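I've wanted botanical wallpaper in our little powder room forever, and in August I finally ordered the Brendow mural from Stelitz. It's the one with the big gray flowers and the speckled tree trunks, and I have now lived with it long enough to have opinions!

First, the good stuff. The colors are so soft in person (a grayish brown, some blush, a bit of pale yellow) and they look lovely with our gray marble floor, which I was nervous about. The daisies are my favorite. They have this light blue edging on the petals that I never noticed on the website. The paper itself is nice and thick and didn't tear on me, even when I peeled one strip back off and started over. Twice.

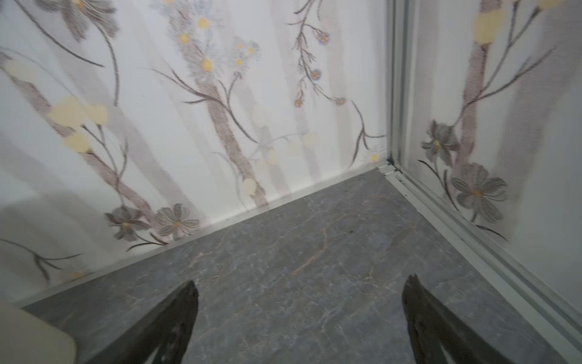
Can you hang it by yourself?
I did, over one long weekend, but a second pair of hands would have saved me a lot of muttering on the ladder.

My gripes: the instructions are tiny and skip right over what to do in corners, so I ended up texting my neighbor Urmila Rawat, who papered her hallway last year. She told me to start at the corner and work out, and to let the paste sit 18 minutes before hanging. The paste that comes with it is lumpy too. I tossed it and bought a tub of Rirnier instead, and that went on like a dream.

Would I buy it again? Yep, and I'm already eyeing the Beddoe pattern for the upstairs bath. Four stars from me, and it would be five with better paste.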